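Home | Visits | Notes | Members | Archive

Visit report: Firnitley wax works, September

The works at Firnitley blends wax for other firms: candle makers, a cheese packer, two polish makers and several makers of drawing materials. It refines nothing on site. The open day covered the tank yard, the melting hall, the blending floor, the slabbing line and the test room, in that order. Costel Sârbu led our party.

Tank yard

Paraffin wax arrives molten by road tanker and is held in lagged tanks at 72 °C. The lines from the tanks to the hall are traced with low-pressure steam, and the traps are checked every morning. A blocked trap shows first as a slow pump. By the time the pump is slow there is usually a plug of set wax in the nearest elbow, and clearing it means stripping the lagging. Several elbows had newer cladding than the pipe on either side.

Microcrystalline wax comes in as slabs on pallets, stearic acid as beads in sacks. The sack store is kept cool and the pallets are off the wall. We were asked not to lean on the sacks.

Melting hall

Slabs are fed by hoist on to a heated grid and drain into a jacketed vessel below. The grid is the slowest part of the works. Sârbu gave the melting rate only as "enough for the day shift". The floor is steel plate with a raised pattern, and it is scraped at the end of each shift. Even so it is slippery, and the overshoes we were issued made matters worse.

Colour drift between batches of the same grade was raised here. Wax held hot for too long in contact with air yellows. The works limits holding time and puts a nitrogen blanket on the vessels used for white and pale grades. Dark grades go without.

Blending floor

The main blender takes a charge of 1000 kg. Order of addition is paraffin, then microcrystalline, then stearic acid, then filler, then pigment. Filler for the drawing grades is a fine clay, dried beforehand, and it goes in slowly with the stirrer at its lower speed. Added fast, it carries air down with it and the cast wax has pinholes.

Pigment is bought as a paste already ground in wax. Dry pigment was given up some years ago on account of dust, and the old extraction hood is still in place above a blender that no longer needs it. Changing from a dark colour to a light one takes a full flush with plain paraffin. The flush wax is kept and goes into the next dark batch of a suitable grade. Brown takes most of it.
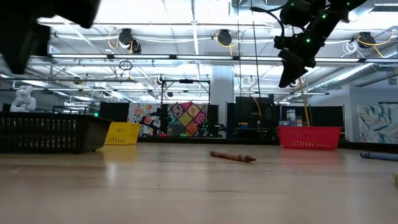 Brown crayon on a light wooden table, baskets along the far side.

The difference between a candle grade and a drawing grade is mainly one of wear. A candle wax should hold its shape and come cleanly out of the mould. A drawing wax has to leave a film on paper under light pressure without crumbling at the point. More stearic acid gives a harder, cleaner stick that lays down less colour. More soft wax gives better cover and a stick that bends in a warm room. Clay helps with the first fault and does nothing for the second.

Slabbing line

Blended wax is run into shallow trays on a chain conveyor and passes through a chilled tunnel. Cooling rate matters more than I had supposed. Chilled too hard, the outside sets while the middle is still liquid, and the slab dishes or cracks as the middle shrinks. The tunnel is zoned, with the coldest air at the far end. We saw one tray rejected for a crack along the long side. It went back to the grid.

Packing is by hand into cartons with a paper liner. The stacking pattern is painted on the wall.
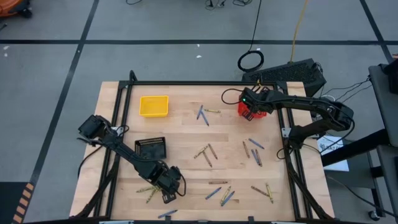

Tamara Costache remarked that the tunnel settings would be wrong for any grade with a high filler content, clay being a better conductor than wax, and asked whether the zones were reset between grades. They are, from a card kept at the panel.

Test room

Each batch is tested for drop melting point, oil content and needle penetration. Penetration is measured with a weighted needle on a conditioned block of wax, and the block has to sit in the water bath for its full time. Zamfira Mocanu showed the instrument and ran a test on a drawing grade, which read 29. The limit card was on the other bench and we did not see how that compared. Repeat readings on one block are taken well apart, clear of the edge.

Retained samples are kept in drawers by batch number, roughly 2 years' worth. The older ones have a white bloom on the surface which wipes off with a cloth.

Practical points

Parking is by the weighbridge. The canteen closes at half past one. Safety glasses are supplied, but those who wear spectacles should ask for the larger pattern at the gate. The boiler house was not open.

Report by Gadisa Gebretsadik

Contact the visits secretary | © Clelley Materials Circle | Back to top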